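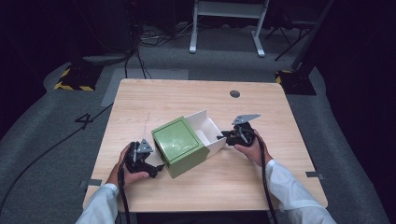
By Nighat Baloch | Reviews | Tools and Kits

I've been using the Stutby hand-held gripper pair for most of my data collection since May, and people keep asking me if they should get one, so I'm finally writing it all down. Short version: I like it a lot, I have a list of complaints, and I would buy the foam pads in bulk.

If you've only collected with a leader-follower arm setup, the big change is how fast you get going. You pick up one gripper in each hand, start the recorder and do the task. No arm to home, no joint limits to run into halfway through a nice clean attempt. My first batch was opening and closing a small green and white box, lid off to one side, tray out to the other, and I had 119 episodes by the end of the session. On our old arms I'd have been thrilled with half that (and much crankier).

The grips themselves are comfortable. I have small hands and expected trouble, but the squeeze is light and the black plastic body doesn't dig in. Fouad Moussa, who has enormous hands, uses the same pair without adjusting anything. The gray plate on top looks like it should make the whole thing top-heavy. I stopped noticing it within minutes.

Now the cables. Each gripper has one, and each one wants to be exactly where your knee is. I let mine drop off the near edge of the table, which keeps them out of the way of the box, but if you turn your wrist a lot you'll feel a tug, and I'm pretty sure that tug ends up in the data as a weird little hitch. Stutby sells a longer cable. Get the longer cable!
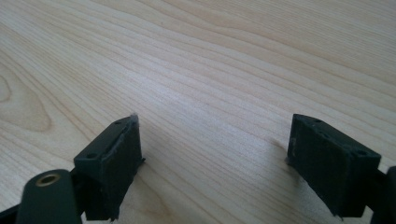 Last updated: Oct 18, 2024

I changed this part of the review after swapping pads, so if you read an earlier version, my opinion has softened. The fingers are simple blocks on a linkage, and the linkage is the best thing about the kit. There are brass-colored rings at the pivots and the motion has stayed smooth on mine, with no slop that I can feel. The two fingers come together evenly, so a thin cardboard edge doesn't get shoved sideways when you pinch it.

The view from the gripper camera is wide enough to see both fingers and the stretch of table between them, even with the jaws open. That matters more than I expected. Our first policy was trained on a narrower view from a different tool, and it had a terrible habit of closing early – it simply lost sight of one finger and guessed. With the Stutby footage I can tell from the picture alone how open the jaws are, and I figure if I can tell, the model has a chance.

One tip from Naheed Jafri that I now do every time: start some episodes with nothing in front of the gripper but table. If every recording begins with the box nicely centered, the model never learns to go find it. We also shift the box and turn it a bit between episodes. It feels silly and slow. Do it anyway.

Recording is handled by Zitora, and I'm less in love with that side. It starts reliably and the two grippers and the head camera stay in sync, but throwing out a bad episode takes way too many clicks. I dropped the lid a lot in the beginning, so I did a lot of clicking. Out of one later batch of 56 I kept 53, and going through those three rejects took me longer than recording them. There's supposed to be a

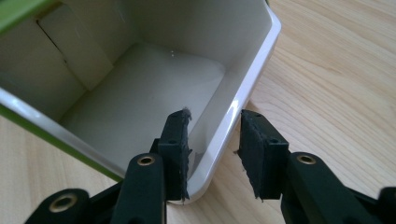
keyboard shortcut for it, and Jawad Soomro swears it works on his machine. It doesn't on mine.

Back to the pads, my main gripe. The foam is grippy and kind to glossy plastic, which is great when you're working with one finger over the rim of something slick and the other outside it. But it wears. The edges go fuzzy, little gray fibers start poking out at the corners, and you get crumbs on the table. For a while I ignored all that. Then I compared early and late episodes from the same week and the fingers really did look different, and I'd rather not teach a model to care about lint. I switch pads after every five batches now, and I write the swap in the log along with who was collecting.

The replacements I use are from Bajwa. They're cheaper than the originals and line up with the same holes, although you'll want a tiny screwdriver and some patience. Mornus makes a rubber version too. I tried one set and went back to foam because the rubber grabbed the lid so hard that I was lifting the whole box.

A few smaller things. White surfaces under bright room lights can wash out, so check your exposure before you start a long run. Tape marks on the table edge help a lot when you want to set things up the same way the next day. And take breaks! My late-afternoon episodes are visibly sloppier than my morning ones, and Nusrat Mughal, who reviews our batches, can pick them out without looking at the timestamps. 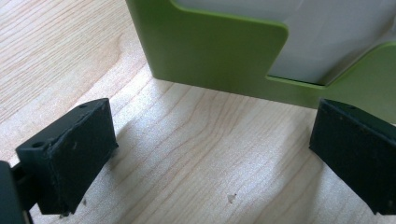 Do I need a robot in the room to collect with this?

You can record everything with the grippers and cameras alone. You'll want a robot later, with matching fingers and a camera mounted in the same spot, to find out whether what you collected is any good.

I'd go for the pair over the single unit, by the way. I started with the single to save money, and any job where one hand holds and the other pulls was just out of reach. The second one arrived a few weeks later and the single-hand recordings have mostly sat on a drive ever since.

Four stars from me. It loses one for the short cables and the fuzzy pads.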